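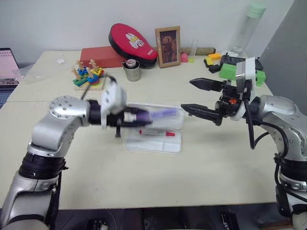 Chapter 4

What the Arm Costs After You've Bought the Arm

I keep a folder of old budgets. Most of them are mine, and most of them are wrong in the same way, so I'm going to start this chapter with the worst one.

Back when I was helping a small testing lab called Prutley plan its first two-arm bench, I wrote a one-page budget. It had a line for the arms, a line for the grippers, a line for a computer, and a line at the bottom that said "misc." I gave misc. $900. I remember feeling generous! The lab wanted to handle tubes and small tools with a pair of arms facing each other, one passing things to the other, and I figured that once we had the big-ticket stuff on the page, the rest was pocket change.

By the end of January we had spent the $900 on brackets, cables, and a second power strip, and we hadn't moved a single tube. We still needed a table that didn't wobble. We needed spare fingertips (the first set lasted less time than the box they came in). We needed somebody's hours, lots of them, to teach the arms anything at all. I went back and asked for more money, which is a conversation I'd like to spare you.

So this chapter is about the whole purchase. In Chapter 3 we picked an arm by reach, payload, and repeatability, and if you did the exercise at the end you should have a short list of two or three. Keep it next to you. We'll be adding columns to it.

4.1 Start with the job, in one sentence

Before you ask anyone for a quote, write down what you want done. One sentence, with a verb in it. "Pick up a capped tube from a tray and hand it to the other arm" is good. "Automate sample prep" is a wish, and vendors love a wish, because they can sell you anything against it.

Then underline every noun. In my tube sentence that's the tube, the tray, and the other arm. Each underlined word is going to cost you something. A tube that rolls needs a tray that holds it. A tray needs to be in the same spot tomorrow as it was today, so now you're paying for a fixture, or for a camera and the software to find the tray wherever it ended up. I've watched people go back and forth on that choice for weeks. A fixture is cheap and dumb, and I usually buy the fixture first.

If your sentence has two arms in it, ask yourself whether it really needs two. A second arm does a lot more than double the hardware line. It also gives you another thing for the first arm to hit, and the time you spend keeping them out of each other's way is real time, paid by the hour. Prutley did need two. Collitz, a packaging shop I worked with later, thought it did, and ended up with one arm and a $40 clamp. They're still happy with the clamp.

4.2 The four piles

I sort every equipment budget into four piles. You can use a spreadsheet (I do now), but the first few times I'd suggest paper.

Pile one is the catalog stuff. Arms, controllers, grippers, anything with a part number and a price somebody will put in writing. This is the easy pile and it's the one everybody finishes first, and then they think they're done.

Pile two is the in-between stuff. Mounts, adapter plates, cable, cable clips, printed parts, the bench itself. Every gripper has to be attached to a wrist, and the bolt pattern on one is almost never the bolt pattern on the other. For the Prutley job I went back through the receipts afterward and found 59 separate purchases in this pile. The cheapest was a bag of washers. Printed parts look free, by the way, and they aren't. Somebody draws them, somebody reprints them when the hole is off by a hair, and you'll want two of each on the shelf.

Pile three is what gets used up. Finger pads, tubes you crack while practicing, batteries, the practice objects themselves. Give yourself a decent assortment of practice objects, too. If you only ever train or test on one kind of thing, you'll learn a whole lot about that one thing.

Pile four is people. I put it last because that's where everyone puts it, and I'd like you to fill it in first. We logged 481 hours on the Prutley bench before I would have called it useful. My original one-pager had no line for hours at all.

4.3 Reading a quote

A quote tells you what's in the box. Your job is to work out what isn't. Below is the opening of one I received from Kovács, a reseller, for a single arm. I've left out the prices, since yours will be different anyway.

Dated Jan 30, 2022
One arm, with controller
One base plate
One power cable
Delivery to ground floor
Setup visit: optional, priced separately
Gripper: not included
Training: see attached sheet

Nothing sneaky in there. It's a perfectly fair quote, and Kovács answered every question I sent. But read it slowly and count how many phone calls it's asking you to make. Who carries the thing upstairs? Which gripper, and does the wrist take it without an adapter? Is the training sheet priced per person or per day? What's the wait on a replacement cable if yours gets pinched?

I keep a notebook page for each quote with the questions down the left side and the answers, with the name of the person who gave them, down the right. We'll build that page together in section 4.4, using a longer quote from Kumdale that has two arms on it and a service plan I'm still not sure I understood.

Before you go on

Take the short list you made in Chapter 3 and write your one-sentence job at the top. Underline the nouns. Then make your four piles, starting with people, and don't worry about getting the prices right yet. Leave blanks where you have to. You'll want the blanks for the next section.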